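Chapter 6
Planning and Paying for Handling Equipment
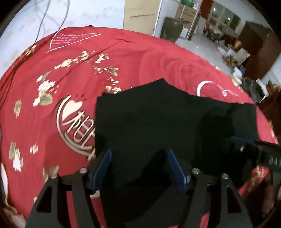
6.1 Start with the task

Equipment budgets go wrong early, usually in the first week, when someone writes down a machine before writing down the work. A garment lying flat on a printed cloth is a different job from a carton on a belt, even if the same arm could reach both. Fabric folds, shifts and catches. The gripper matters more than the arm, and it is often the last line on the quotation.

Before asking for prices, write a task sheet of one page. It should state what is to be picked up, what it rests on, how many pieces are expected in a shift, and what counts as a failed pick. If a person will be working with a hand close to the jaws, say so on the sheet. That one fact changes the safety budget and sometimes the choice of supplier.

6.2 The Tellomham laundry

We shall use one case throughout this chapter. The Tellomham laundry sorts and folds workwear and table linen for hotels, and planned to put two gripper stations on its folding line. Its first plan, drawn up in January, had a single figure for "robot". The revised plan, dated April 7, 2022, split the cost into parts, and it is the one we follow here.

Two suppliers were asked to quote. Jisimik offered a pair of grippers at 2945 pounds, with fingertip pads charged separately. Odukoya quoted 854 pounds for each gripper but left out mounting brackets, cabling and the first set of pads. On the face of it the second offer was far cheaper. Once the missing items were added -- around 800 pounds for the pair -- the gap was still there but a good deal smaller.

6.3 Costs that come after delivery

Pads wear. So do pivots, screws and cables, and a line that handles cloth all day will use up pads fastest. The laundry set aside 20 per cent of the purchase price each year for spares and repairs. Readers should treat this as a starting point and replace it with their own records after the first year.

Software is the other running cost. The laundry chose Borodex, a scheduling package paid for yearly, and at first entered it as a one-off purchase. Section 6.4 shows how the mistake was found and what it did to the three-year total.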